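Paper and trays: the questions I get asked most

I run a small print and paper-craft studio in Oltdale, mostly short-run cards, booklets and the odd batch of wedding menus. People write in about how I handle sheets between the stack and the finished pile, so I've put my answers in one spot. Last tidied up 28/04/2020, and I add to it whenever the same question lands in my inbox twice.

Why do you use trays at all? Can't you just stack paper on the table?

You can, and I did for years! Then I knocked a whole pile of cut sheets onto the floor with my elbow and spent the evening sorting clean ones from scuffed ones. A tray with a raised rim stops the pile wandering, and you can pick the whole lot up when somebody needs the table for lunch.

What sort of trays should I buy?

Ordinary serving trays are fine. Look for a flat bottom, a rim you can get your fingers over, and a handle cut out at each end. I like a dark colour because white paper shows up so clearly against it, and you notice straight away if there's one lonely sheet left in the bottom. Glossy ones wipe down easily but they do throw the light back at you, so move your lamp if it's annoying. Mine came from a kitchen shop in Jornthorpe that was closing down (I bought far too many and I regret nothing).

How big do they need to be?

Bigger than your paper, with room for your fingers down the sides. If the sheet fits snugly you'll be digging at the corners with a fingernail, and that's where the little dents come from. Take a sheet with you to the shop and lay it in the tray. You'll get a funny look but it's worth it.

How do you lay out the table?

Two trays with a gap between them wide enough for one sheet lying flat. One tray is for what's waiting and the other is for what's done, and the gap in the middle is where I fold, stamp, check or whatever the job is. Which side you start from is up to you. I go right to left, and Kwan-ho Yau, who shares the rent with me, goes left to right, and we've had words about it.

How do I pick up a big sheet without creasing it?

This is the one I get most! Take one edge, lift it, and let the sheet bend into a big loose curve while the near part is still lying in the tray. Then bring the rest along after it. Big gentle curve, no crease. Trouble starts when you pinch the middle, or when you yank the sheet flat and it buckles halfway. Heavier stock wants two hands on opposite edges, and a bit of patience.

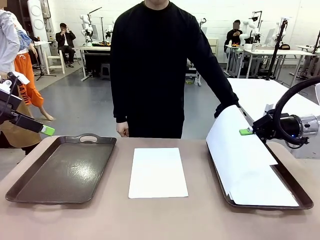
Slow is good, by the way. I know it feels silly to take your time over one piece of paper when there are 500 waiting, but you do speed up without trying. By the end of a box your hands have worked out how much bend the stock will put up with.

My sheets keep sticking together. Help?

Fan them first. Hold the stack at one end, flex it, let the edges slip past each other, then turn it round and do the other end. In dry weather you get static as well, and October is always the worst month for it in our building. I leave the paper out of its wrapper overnight and that usually sorts it. If two still come up together, put them back down and start again from a corner. Don't try to shake them apart in the air.

Do you wear gloves?

For black or dark card, yes, thin cotton ones. For plain white I just wash my hands and dry them properly. Hand cream is the enemy. I once put 60 beautiful thumbprints on an order of place cards and had to do the lot again.

What paper do you practise on?

The cheapest big sheets I can find. At the moment that's a plain white from Carretero, bought by the carton. It shows every mark, so it's a good teacher.

Does the table matter?

A bit. It should be flat, clean and high enough that you're not hunching over it. Mine has a tan top and I've grown fond of it, but any smooth surface will do. Run your palm over it before you start and you'll find the crumbs. If a tray slides about, put a damp cloth or a bit of rubber matting under it.

What if my tray goes a bit crooked while I'm working?

Leave it! I used to square mine up constantly. The only thing I really keep straight is the sheet in the middle, as that's the one I'm folding.

How do you keep count?

Badly, until Emiliano Montes talked me into slipping a coloured marker between every lot. My last big job was 271 booklets and I only had to recount once, when the phone rang.

Can I come and have a go?

Yes please. I do casual sessions in the studio, no experience needed, and there's always a tray and a pile of paper going spare. Bring an apron if you're inking. The Okex bus stops near the door, take the 71, and ring when you're outside because I never hear the knock.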